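Jindbridge councillor explains vote against late-night licensing change

21 Jul 2020

The councillor who cast the deciding vote against longer opening hours in Jindbridge town centre says she would look at the plan again, but only if it came with money for street cleaning and a night bus.

The motion would have let pubs and restaurants on Swanson Street serve until 2am at weekends. It was lost by a single vote at the council's last meeting.

"I wasn't against the pubs," she said when we met at the council offices. "I was against the paper in front of us. It had 13 pages on trading hours and one paragraph on the people who live upstairs."

She has represented the ward for three years and said most of the letters she had received came from residents of the flats above the shops. Several had asked for a later bus to Mestodach, where many of the bar staff live. 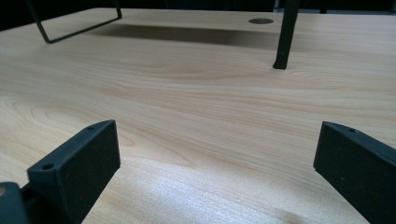

"The last one leaves before closing time as it is," she said. "If you add two hours to the night, you have to say how people get home. I asked that in January and I asked it again at the meeting. I still haven't had an answer."

Supporters of the motion argued that trade was being lost to Etent, which already allows later hours. She accepts that some of it is, but wants to see figures before the matter comes back.

"We were told it was happening and that was that. I'd like the licensing officers to go and ask the businesses – all of them, the small ones too."

She also rejected the claim that she had changed her mind under pressure from her group. "There was no whip on it. Members on both sides split. I told the group leader how I'd be voting the day before, and he wasn't pleased, but he left it there."

Under the council's rules the same proposal cannot be put again for six months. A different version could come sooner, and she said she had already spoken to the member who moved it.

"We had a cup of tea and went through it line by line. We agree on more than people think. The cleaning is the hard part, because it costs money every week and the budget is already set."

The licensing panel meets next month.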